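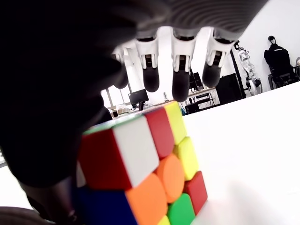 Hand Data Group, Drallach

Nillow wrist-view recording kit

Nillow records manipulation examples from a camera at the wrist of a four-finger-and-thumb hand. Each episode stores the video stream, the joint positions and the operator's command on one clock. Episodes are written in the Raptis file format and can be replayed before export.

The standard library ships with 1,085 episodes of tabletop handling, cube work included. Paula Costache maintains the labels. Failed grasps are kept and flagged, as most training runs use them at a lower weight.

Supplied: wrist camera, 2 mounting brackets, sync cable, recording licence. The hand is ordered separately.

Before each session, run the open-hand check. All fingers are extended clear of the table and held for 10 seconds while the zero offsets are stored.

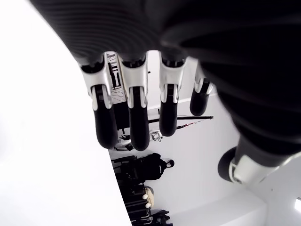 How many episodes does a new task need?
Start with 40 from one operator, train, then add more where the policy fails. Vary the start position of the object and the colour of the table covering between batches.

Offsets drift as the tendons settle. Repeat the check whenever the hand has been powered down, and discard any episode recorded without it.

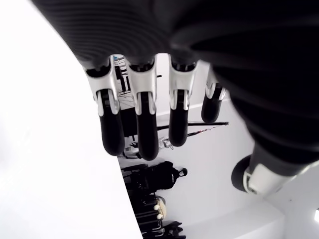 Gerd Weidemann writes that his offsets held through a full afternoon, but that he had to re-zero the thumb separately after changing the bracket. He would like the thumb check added to the start-up menu. It is planned for the April release.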